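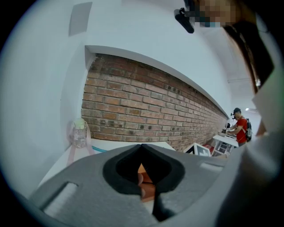
Plencombe Robotics Club > Team Handbook > Section 4: Hand-Held Gripper

4. Setting Up and Recording with the Hand-Held Gripper

Read this section before you sign out a gripper. The Kälin quick-start card says you can be recording in a few minutes. Our teams have never managed it, and the ones that came closest had to throw their files away. Plan on the first club session being setup and nothing else.

4.1 Checking the fingers

1. Hold the gripper with the jaws pointing away from you and look straight down the back of it. The two black rubber pads should curve in and meet at the tip.
2. Squeeze slowly and let go. Both pads should move together. If one lags, stop and see 4.5.
3. Look for light between the pads at the tip when they are closed. A gap at the base is normal. A gap at the tip means a pad is seated wrong.
4. Wipe the pads with a damp cloth and let them dry.

Note: The card calls the pads "self-aligning." Treat this as a hope. Check them at the start of every session, even if the last team swears they were fine.

4.2 Preparing the table

1. Choose one task object and put it on the white table. Bright, plain objects are the easiest to find later when you review.
2. Move drinks, bags and spare parts out of reach of your practice path. People leave bottles on the tables every session.
3. Agree with the team at the next table on who has which end. Two teams reaching across each other will spoil both recordings.

CAUTION: Keep straps, hoodie strings and loose sleeves clear of the jaws. The pads are soft but the parts behind them are not.

4.3 Recording a demonstration

1. Start the Vundora logger on the laptop and wait for the status line to turn green.
2. Open and close the jaws fully 2 times. The software uses this to find the end stops.
3. Reach, grip, lift, place, release. Move at the speed you would want a robot to move, slower than feels natural.
4. Hold still for 4 seconds, then stop the logger.
5. Play the file back before recording another one. All of it, to the end.

Note: The green status line means that the laptop has found the gripper. It does not mean anything is being saved. See step 5.

4.4 How many is enough?

The Itar competition guide suggests 1000 demonstrations per task. We don't know where that number comes from and the guide doesn't say. Last season one of our teams got a working pick-and-place from far fewer, and another hit the full number with the same grip from the same angle and had a robot that could do nothing else. Change the starting spot and the object's direction between takes. Write down what you changed.

4.5 If something is wrong

Pads don't meet: loosen the pad screw, reseat, tighten by hand.
One pad lags: check for grit in the finger track. Do not oil it, whatever the forum says.
Logger drops out: change the cable first. Reinstalling the software has fixed this for no team so far.
Anything else: tag the gripper, put it on the repair shelf and fill in form 7.

Next: Section 5, Naming and Backing Up Your Files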